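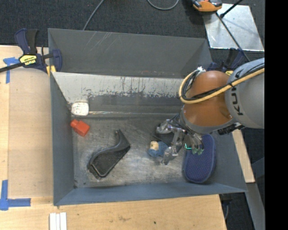

Hallgrímsson
Cell engineer, Prelar, Jirby site

Technician for the bin picking cell (part time, 23 hours per week)

Prelar is looking for a technician to take care of one robot cell at our site in Jirby. The cell has one arm, one gripper with several fingers, and one large metal bin from which the arm takes mixed small objects. It works every working day and it needs a person who knows it well. Until now I did this work myself beside my other tasks, and the cell has become too busy for that.

The position starts in December. The contract is for two years and can be made longer if both sides wish it.

The work

In the morning you prepare the cell. We start at 7:30 and the first run should begin at 9:00, so there is enough time to do it calmly. You check that the bin stands where it should stand. It is held with bar clamps at the rim, with small pads under the jaws, and there is blue tape on the wooden tabletop beside it. The clamps lose a little of their grip during a week of work. If the bin has moved even a few millimeters, the arm will come down in the wrong place near the walls, and then we have a scratched bin and sometimes a bent finger. You will tighten the clamps, measure from the base of the arm to two points on the rim, and write both values in the cell book.

After that comes the gripper. You open and close every finger slowly from the hand controller and look for play in the joints. You look at the fingertips, which are soft and get small cuts from the metal floor. A set of tips lasts for us 5 weeks in normal use, and less when there are many hard plastic parts in the bin. Changing a full set takes 47 minutes for me. I expect that you will be faster after some practice, my hands are rather large for this job.

Then the cables. The yellow cable and the black ones run along the arm together, held by cable ties, and they make a loop at the orange joint housing before the connector. This loop is the weak place of the cell. If it is too short, the connector is pulled when the wrist turns. If it is too long, it catches on the rim of the bin. You will learn the right length in the first week, and I will ask you to check it each morning and also after every repair, also when the repair was on something else. The wiring on the gripper is much thinner and must be looked at with a lamp.

During the day you fill the bin with the objects for the run, you stay near the cell, and you stop it when something sounds wrong. Objects that lie against a side wall or in a corner are difficult for the fingers, and this is where most of our stops happen. For each stop you write a short note: time, object, position in the bin, what the arm was doing. Two or three lines are enough. Please write them in a way that another person can understand them one month later.

Repairs

Small repairs you do alone, with the arm switched off and the key in your pocket. These are fingertips, cable ties, connectors, finger joints, and the small springs inside the fingers. For work on the arm itself we have a service agreement with Astetti. You will call them, describe the fault, and be present when they come. You do not open the arm. We had one case where a former colleague opened a joint cover with good intentions, and it cost us much time.

The metal floor of the bin you clean with a dry cloth at the end of the day. Please do not paint or polish it. The worn paint at the back may look bad to you, but the cameras are adjusted for this surface as it is now, and every change of it means a new calibration. The calibration itself is also part of your work. We do it at the start of each month and after each time the bin was taken out.

What we ask from you

You have finished a training in mechanics, electronics, mechatronics or something near to it. Work experience can replace the diploma, please describe it in your letter.

You can read a wiring diagram, and you can crimp and solder small connectors cleanly.

You have worked near an industrial robot before, or near another machine with a safety circuit that you respected.

You write understandable English. It does not need to be perfect, mine is also not.

You can lift 23 kilograms. The bin is heavier than this and we always move it with 2 people.

Programming is not required. If you know a little Python it is welcome, as the stop notes are later put in a table and it would be good if you could do this yourself.

What we offer

The pay follows step 5 of our technical scale, and I will send you the table if you write to me. The hours are in the morning, from 7:30, and we can discuss one later start in the week. You get your own workbench next to the cell, with drawers, a good lamp and a proper vise. You will have a budget for tools, which you may spend without asking me for small things. Astetti gives a basic maintenance course for the arm and we pay for it, including the travel.

In the first month we work together every morning. In the second month you do the preparation and I only look at the book. After that the cell is yours and I come when you call me.

How to apply

Please send a letter of one page and a list of your previous jobs to the Prelar office in Jirby, with the words "cell technician" in the subject line. We do not need a photo. In the letter, please tell us about one machine that you took care of for a longer time: what broke on it most often, and what you did so that it broke less. I read this part first.

People we invite will come for one morning. We will show you the cell, and you will change one fingertip and put new ties on a short piece of cable, without a clock. The travel to Jirby is paid. If you have to come from far away, we can begin at 11:00.

Questions about the work can be sent to me directly through the office. I normally answer in the afternoon, after the last run.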